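Notebook, textile care bench
Tuesday, morning and after lunch

Continued from the last page, where I stopped at the second rinse.

Today I compared the two washing agents again, Sundier and Prinine, on the cotton pieces with tea stain. The water is from the same tap as before, I let it run two minutes first. Hardness strip shows the same color as last week, so I did not repeat it. Dose is 6 ml per bath for both. I know that the Prinine label says less, but I want the same volume now and I will correct for strength later.

Pieces 1 to 4 went in Sundier, pieces 5 to 8 in Prinine. After the wash the tea ring on piece 3 is still clear to see from the door. Piece 7 is better, but its edge has become fuzzy and I do not like it. I rubbed the same way with the same brush, so I think the fuzz is from the cloth and not from me. I must ask Nesrin if piece 7 was cut from the end of the roll.

Lines on the dryer rack: please do not hang anything on the left rail until Wednesday. My pieces need to dry without touching, otherwise the ring moves from one to another. This happened in March and I lost a full set.

Shrinkage. I marked 200 mm on each piece with the laundry pen before washing. Sundier pieces are all a little shorter in the warp direction, the weft I cannot say, because the pen line spread and is now too wide to measure from. Next time I should sew a thread mark. It takes more time but it stays.
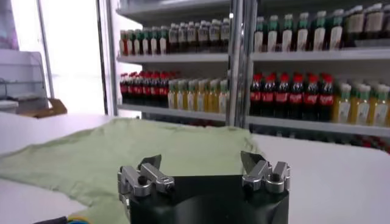
Green cloth on the white table, drinks shelf behind.

Colored cloth is the next part and I have only started to think about it. Pale colors are difficult for us. The gray scale cards are made for strong changes, and with a pale green the first step of fading is smaller than what my eye can see under the ceiling lamp. Nesrin Yalçınkaya suggested to put half of each piece in a closed drawer before washing and compare the halves side by side near the window, at the same hour. I will do it at 10:30, when the sun is not yet on that side.

The rub test counter was at 3,000 when I came in, and I did not set it to zero before my run. So the numbers on the sheet are too high, all of them by this amount. I wrote it in red on the sheet also.

Ordered from Pullham: cotton thread, two new brushes (soft), a pen with a thinner point. They have no more of the old filter paper. Oral has a similar one, but the pack is large and I am not sure that we use it up before it goes yellow.

To do:
thread marks on the next set
ask about the roll end
wash pieces 1 to 4 one more time, cold, no agent
clean the drain sieve, there is lint in it again

Bath 2 is still full. I will empty it before I go home.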